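Ticket 561: Small-parts sort, table stock
Site: Villville
Category: Storage / labels
Priority: Low
Opened: Aug 30, 2025
Status: Open, waiting on label reprint

Problem
Loose table stock is not going back to the bins it came from. After the last two sorts, the Selari bin would not close and the McIver bin was a third full. Stock list says both should close flat with the lid latched.

Environment
Selari bin, 480 mm long, lid with two latches. McIver bin, 771 mm long, no divider. Labels printed in February from the old list. Mixed stock: play food, blocks, cups, scoops, trays, sticks, odd plastic pieces.

Steps taken
1. Emptied both bins and checked for damage. None found. Latches on the Selari bin engage normally with nothing inside.
2. Compared the labels with the stock list. The label on the Selari bin says "red". The list says "kitchen and play food". These do not give the same result. A sort by label sends every red item to Selari, including sticks and scoops.
3. Put the long pieces in first, then the cups. Lid stays up at the handle end.
4. Put the long pieces in last, on the diagonal. Lid closes, one latch engages.
5. Repeated step 4 with the long pieces moved to McIver. Both latches engage.

Items in question attached: the red scoop or dustpan piece, and the red stick with the cup, tray, carrot and green blocks.

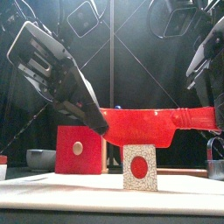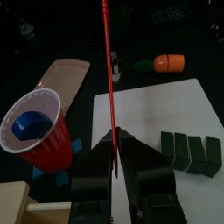 Delphine Hutchins replied that the list is the one to follow and the color labels should have been pulled when the Stusard shelving went in. She wants anything with a handle kept in McIver whatever its color, and asked whether the cups could be nested before the lid goes on, as loose cups use up more of the bin than the scoops do. She would also like the wooden food kept away from the hard plastic, where the paint gets chipped.

Follow-up
Cups nested, step 5 repeated. Both latches engage with space left at the short end. Wooden food moved to a cloth bag inside the Selari bin. The bag has no label yet.

Cause
Label text does not match the stock list. Bin size is adequate.

Remaining
Reprint Selari label as "kitchen and play food". Reprint McIver label as "long pieces, blocks, other". Add a line to the list for sticks, which currently appear under neither bin. Remove old color labels from the shelf edge. Recheck lids after the next full sort.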